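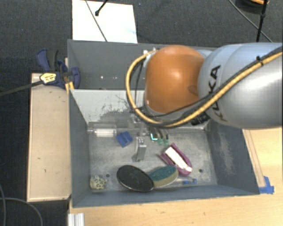 If you sell a few things online from home, as I do, the packing corner deserves a little love! I run my shop on Vestside and Mandagi both, and for ages I kept the stock in one heap and hoped for the best.

Now every item gets a shelf and a paper tag, and I write the sale on the tag before I print the label – pencil is fine. Mark it sold on the other site right then, even if the kettle is boiling.

Keep 24 mailers folded and ready, with the tape on a hook at elbow height. Weigh parcels after taping (I have paid for that mistake more than once, believe me).

Returns go in their own basket until you've had a proper look at them, and please don't relist anything late at night.

– Rohani Krishnan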